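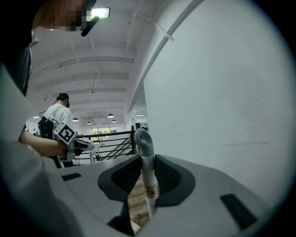 Ticket: Zundon arm, stairwell and landing chores – keeps giving up on the railing
Opened by: Ismael Peixoto
Site: Jammont, upper landing
Status: open, waiting on Nellberg

Mon 18 May
Task is wipe the top rail, landing plus the slope down the stairs. Flat part fine. Slope part it stops at the first post and backs off. 19 tries, 13 stopped in the same place. Error is "path blocked", nothing in the path.

Tried so far:
– restarted everything, no change
– slower speed, gets a bit further then stops
– swapped cloth for a thinner one, no change
– retaught the slope by hand, worked twice then same fault

Next day
Siddiqui support says the policy saw mostly level rails in training. Around 3,000 demos, only 75 on stairs. Would explain it. Asked if we can add our own, they said yes but format has to match thiers. No doc for the format. Asked again.

Also tried wall scuffs while waiting. Rubs the right spot but way too light, mark still there after. Pressure setting is greyed out in the menu, need admin login??

Manager wants to know can it take over the landing by July. Told him level rail yes, stairs no, walls not yet. A person does the whole job in the time it takes to set up teh arm.

To do: get format doc from Siddiqui, get admin login from Nellberg, rerun slope with new demos. Do not close this one pls.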